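阅读时间：14 分钟
最后更新：2022年6月16日

4 内推奖金什么时候发：两家公司的材料

4.1 从一笔迟到的奖金说起

上一节把文献过了一遍，写得有点板，这一节我想松一松，讲讲材料是怎么来的，以及我在里面看到了什么。先交代一下，我自己领过内推奖金，而且领得很不痛快：推荐的同学顺利入职，奖金说好转正后发，结果转正那个月人力换了系统，名单漏了，我厚着脸皮问了三回才到账。从那以后我对“奖金到底什么时候发”这件事就格外上心（也许过于上心了，合作者 Sivaprasad Panicker 看初稿的时候在页边写了一句“这里有怨气”，我删了一半，留了一半）。

前面说过，已有的内推研究大多关心两个问题，一是被推荐的人是不是留得更久，二是奖金金额高低会不会影响推荐的数量。发放的时点通常只在脚注里出现，写一句“奖金于转正后支付”就过去了。可是只要和公司里的人聊上半小时，你就会发现大家抱怨得最多的恰恰是时点！金额少一点，大家嘴上说说也就算了；钱拖着不来，而且说不清哪天来，员工会记很久，下次看到招聘链接就懒得转了。

所以这一节的问题很窄：在金额不变的前提下，把奖金从“转正后一次发”改成“入职当月先发一半，转正后再发一半”，员工的推荐行为有没有变化，变在哪里。我没有打算回答哪种制度更好，材料也撑不起那样的结论，这一点后面还会再讲。

4.2 两家公司

材料来自 2 家公司，Momska 和 Rurnthorpe。它们愿意让我看招聘记录，条件是不公布薪酬，也不出现员工姓名，我都照办了。下文引用访谈时只写岗位类别，有几处连岗位也做了模糊处理，因为某些小组人太少，写出岗位就等于写出了人。

Momska 做仓储软件，员工年轻，流动也快，客户支持团队放在 Griltberg，研发在别处。这个公司的内推文化相当热闹，内部聊天群里常年有人贴岗位链接，贴的人还会顺手加一句“靠谱的来，不靠谱的别害我”。招聘负责人跟我说，她最怕的就是某个组一下子推来五六个互相认识的人，面试官也熟，谁都不好意思给低分。后来他们规定推荐人所在的组不能参加面试，问题缓和了一些，可是消息照样传得飞快，候选人往往比人力更早知道自己有没有过。

Rurnthorpe 是做企业保险理赔外包的，气质完全两样。入职手续多，试用期长，员工平均司龄也长。内推在那里是有的，但大家不怎么谈。我第一次去的时候问一位理赔主管：“你推荐过人吗？”他想了好一会儿，说推过，是他表妹，然后马上补充说表妹的面试他全程没有过问。我没问这个，他自己要讲的。后来我发现这种“主动撇清”在 Rurnthorpe 的访谈里一再出现，在 Momska 却很少听到。这个差别我一开始没当回事，写到 4.6 的时候才知道它有多要紧。

两家公司用的是同一套招聘管理系统，Mudaliar。这对我是天大的便利，字段名一样，状态码一样，导出来的表格几乎可以直接拼在一起（“几乎”两个字花了我整个四月，下面细说）。两家的内推奖金金额也恰好相同，普通岗位都是 2,000 元，税前，不分级别。金额相同纯属巧合，我问过双方，谁也不知道对方的标准。

时点的不同在于：Momska 原先是转正后一次发，后来改成了分两次；Rurnthorpe 一直是转正后一次发，没有改过。这样一来，Momska 改制前后可以自己跟自己比，Rurnthorpe 在一旁做个参照。参照得好不好另说，两家公司差得这么远，拿一家去当另一家的对照组，审稿人要是不高兴我完全理解。我把它当成背景看，看看同一段时间里外面的招聘市场有没有大的起伏，仅此而已。

4.3 招聘记录与清理

从 Mudaliar 系统导出来、去掉重复和测试条目之后，两家合计有 2,521 条内推记录。一条记录指一名员工就一个岗位推荐一名候选人，同一个候选人被推到两个岗位，算两条。每条记录里有推荐日期、岗位、渠道（链接还是上传简历）、各轮面试结果、是否入职、是否转正，以及一个叫“关系说明”的自由文本框。

我特别想讲讲这个文本框，因为它是我整个研究里最喜欢的东西！系统要求推荐人填一句跟候选人的关系，没有字数下限，于是什么都有。有人写“前同事”，有人写“大学室友，一起打过比赛”，有人写“我老婆的同事的弟弟，没见过本人，听说不错”，还有人只填了一个句号。我把这些文本编成四类：共事过、同学或师生、亲友、弱关系或不明。编码由我和 Panicker 各做一遍，不一致的地方坐下来吵，吵到一致为止。吵得最凶的是“一起实习过”算共事还是算同学，最后定为共事，理由是两个人至少见过对方干活的样子。

清理数据的麻烦主要有这么几处，写出来给后面想用同类系统数据的人提个醒。

第一处是日期。系统里的“推荐日期”有时候是员工提交的日期，有时候是人力补录的日期，从字段本身看不出来。我的做法是看操作账号，凡是由人力账号提交的，推荐日期一律视为不可靠，在涉及时间的分析里剔除，在不涉及时间的分析里保留。Momska 的补录比 Rurnthorpe 多得多，因为 Momska 的人习惯直接把简历甩到聊天群里，人力再一条一条替他们录进去。招聘负责人说到这里叹了口气，说改制以后她在群里发过很多次通知，不走系统不给钱，后来才慢慢好了。

这句话我当时就画了线，因为它意味着改制前后的推荐数量不能直接比。假如改制以后更多的人自己走系统，系统里可靠的记录自然就多了，跟大家是不是更爱推荐没有关系。所以后文凡是讲到数量变化，我都会同时报告含补录和不含补录的两种算法，读者可以自己掂量。

第二处是“转正”。Rurnthorpe 的试用期可以延长，延长之后状态会先退回“试用中”，再变成“已转正”，导出的表里只留最后一个状态。也就是说，我看得到某人最后转正了，看不到中间有没有延长过。人力后来手工给我补了一份延长名单，我很感激，但手工补的东西总会有漏的，这一点请读者记在心里。

第三处最琐碎，是岗位名称。同一个岗位在 Momska 前后叫过“客户支持”“客户成功”“客户体验专员”，招的是同一类人，干的是同一类活，坐的可能还是同一把椅子。我按岗位说明书合并，没有说明书的去问用人部门。用人部门回信最快的只用了一杯茶的工夫，最慢的那位至今没有回。
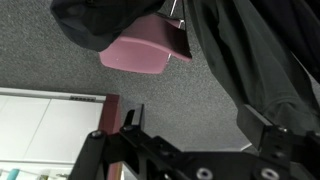 图 1 黑色夹爪，两指之间为空隙，可见灰色地面

4.4 访谈

光看记录是看不出大家怎么想的，所以我做了访谈，两家加起来访了 118 人。里面有推荐过别人的，有被推荐进来的，两样都沾的也不少，另外还有招聘专员和用人经理。访谈多数在线上做，少数当面。线上的好处是大家在自己家里，说话放得开；坏处是总有人一边聊一边回工作消息，我问“你觉得这笔钱对你重要吗”，对面沉默半天，回一句“不好意思你刚才说什么”。

提纲是半结构式的，头几个问题固定，后面随着对方走。固定的问题有：最近一次推荐别人是什么时候，推荐的是谁，当时为什么想到他；知不知道奖金多少、什么时候发；发下来的时候是什么感觉；有没有想推荐但最后没有推荐的人。最后这个问题是做到一半才加的，起因是 Momska 的一位测试工程师，聊完了我都准备挂了，她突然说：“你怎么不问我没推谁呢？”我愣了一下，赶紧又打开录音。她讲了一个很长的故事，大意是她有个关系很好的前同事一直想来，她一直找借口拖着，因为那个人工作能力一般，来了怕丢她的脸，不来又怕丢了朋友。聊完以后我给前面访过的人挨个写信，把这个问题补上，多数人都回了，有几位回得比正式访谈还长。

这个小插曲改变了整章的重心。原先我满脑子都是“钱怎么影响推荐”，加了这个问题以后，我才意识到大多数人的推荐决定里，面子、人情、对朋友的交代占的分量大得很，钱是排在后面的。可是排在后面不等于没有用，尤其是钱到账的那个时刻，它会跟面子搅在一起，搅出一些我事先完全没想到的东西。

访谈的编码我用的是很土的办法，打印出来，拿彩笔画，画完再录进表格。Panicker 笑我，但他自己后来也打印了一份。

4.5 改制之后，Momska 的人在推谁

先讲数量。如果把补录的记录也算进去，Momska 改制前后的推荐数量变化很小，小到我不愿意用它说任何话。如果只看员工自己提交的记录，改制之后明显多了，可是前面讲过，这里面混着“不走系统不给钱”的通知效果，分不干净。所以关于数量，我的态度就是存疑，不下结论。

有意思的是推的是谁。按“关系说明”的四类来看，改制以后，“共事过”这一类占的份额下降，“同学或师生”和“弱关系或不明”上升，亲友基本没动。Rurnthorpe 在同一段时间里四类的份额都很平稳，至少说明这不像是整个市场都在变。换成白话讲，钱来得早了，大家推荐的范围好像往外扩了一圈，从一起干过活的人，扩到了听说过、打过交道的人。

为什么会这样？访谈里有几种说法，我把它们都摆出来。

第一种说法最直接，来自几位入职不久的客户支持。他们讲，转正后才发的时候，推一个不太熟的人风险太大，万一对方试用期没过，忙活半天什么也没有；现在入职就有一半，“起码不白忙”。这是很标准的风险分担的解释，经济学的同行看了会很舒服。

第二种说法是我更感兴趣的。好几位研发的员工提到，从前推荐了人以后，自己会不自觉地去“照看”对方，带他吃饭，告诉他哪个经理不好惹，帮他改第一份周报，一直照看到转正为止。有位后端工程师说得很妙：“钱没到手之前，他就像是我的项目。”改成分两次之后，入职当月那一半到了，这种感觉就淡了，“剩下的一半，随缘吧”。推荐一个人所附带的照看责任变轻了，大家自然就更敢去推不那么熟的人。按这个说法，时点改变的是推荐人对自己角色的理解，跟风险多少的关系倒没有那么大。

第三种说法来自招聘专员，她们的看法要冷静得多。她们觉得改制本身没那么神奇，真正起作用的是每个月发工资的时候，工资条上多了一行“内推奖金（一）”。同事之间会聊工资条，聊着聊着就有人问这一行是什么，问的人多了，知道内推有奖金的人也就多了。这我信！访谈里固定的第二个问题是知不知道奖金多少、什么时候发，Momska 的人答得又快又准，Rurnthorpe 的人十有八九要想一想，还有一位反问我：“我们有内推奖金？”他在那里工作很多年了，推荐过的人也入职了，钱也领了，他一直以为那是年节福利。

三种说法我没法用现有的材料分出高下。它们也并不互相排斥，同一个人在一次访谈里从第一种滑到第三种是常有的事。如果一定要我押一个，我押第二种和第三种合起来，可这只是押注，请不要引用成结论。

4.6 Rurnthorpe 的沉默

回到那位主动撇清的理赔主管。Rurnthorpe 的奖金制度从头到尾没有变过，按理说在这一章里它只是背景，可是我在那边听到的东西一点也不比 Momska 少。

在 Rurnthorpe，推荐别人进来带着一点“走后门”的味道。大家不在公开场合谈，推荐的时候私下给人力发邮件，关系说明填得极简，奖金到账也不声张。有位女士告诉我，她领到奖金那天第一反应是看看周围有没有人注意到。我问她怕什么，她说也说不清楚，可能是怕别人觉得她靠介绍人挣钱。对她来说，奖金拖到转正以后再发反倒是件好事，因为那时候新人已经站稳了，证明她没有看走眼，这笔钱就拿得踏实。“要是他刚进门我就拿钱，”她说，“那像什么话。”

这番话对我冲击很大。我自己一直把迟发当成缺点，前面也坦白了我有怨气，可是在她那里，迟发恰好给了她一个交代。同样是等，Momska 的人等的时候想的是“怎么还不来”，Rurnthorpe 的人等的时候想的是“等他转正了再说”。同一套规则，放在谈论内推很自然的地方和放在谈论内推有点尴尬的地方，意思是不一样的。

我把这个想法讲给 Rurnthorpe 的人力经理听，她点头，但又提醒我别把它说得太圆。她手里也有另一类员工，多半是年轻的、从别的行业过来的，每到月底就来问奖金。他们可一点都不尴尬！只是这类人不太愿意接受访谈，嫌占时间，所以我的样本里很可能少了他们的声音。她说得对，我回去查了受访名单，Rurnthorpe 这边司龄长的人确实偏多。

4.7 几点限制，以及我还没想明白的事

材料的限制前面零零碎碎讲了不少，这里只补几条没讲到的。

Momska 改制的时候，同期还换了内推页面的设计，原来要填一长串，后来三步就能提交。推荐变方便了，推不太熟的人的门槛也跟着低了，这和时点的影响缠在一起，我没有办法拆开。我问过他们能不能找到只换页面、没换奖金规则的那几天，得到的答复是两件事同一天上线。做现场研究的人大概都懂这种心情。

被推荐的人后来表现如何，这一章不谈。两家公司的绩效口径差得太远，Momska 一度还取消了绩效等级，硬要比只会比出笑话。转正与否的数据我放在附录里，有兴趣的读者可以去看，我的解读是没有明显差别，但请结合 4.3 里讲的延长试用期的问题一起看。

还有金额。两家都是 2,000 元，这让我可以专心看时点，也让我完全无法回答“金额大一些还会不会这样”。有位受访的用人经理断言，要是金额翻几倍，什么面子、照看、尴尬统统会让路。他也许是对的。我倾向于觉得金额大到一定程度以后，尴尬只会更重，不过我手里没有一条材料可以支持我。

最后是我还没想明白的一件事。补问“有没有想推荐但最后没有推荐的人”以后，两家都有人提到同一种情形：候选人主动来求推荐，推荐人不好拒绝，于是照推，然后私下跟人力打招呼说“你们按正常标准看就好”。这句话在 Momska 和 Rurnthorpe 的招聘专员那里都有固定的理解，意思是“不用给我面子”。这类推荐在系统里和别的推荐长得一模一样，奖金也照发，可它的含义几乎是相反的。它在 2,521 条里占多少，我不知道，也想不出怎么从记录里把它认出来。Panicker 建议看关系说明的长度，填得越短越可疑；我试着抽了一批去问推荐人，结果那个只填了句号的人告诉我，他推的是他这辈子最佩服的同事，填句号是因为那天地铁快到站了。

下一节转到被推荐人的视角，看他们知不知道有这笔奖金，以及知道以后怎么看推荐自己的那个人。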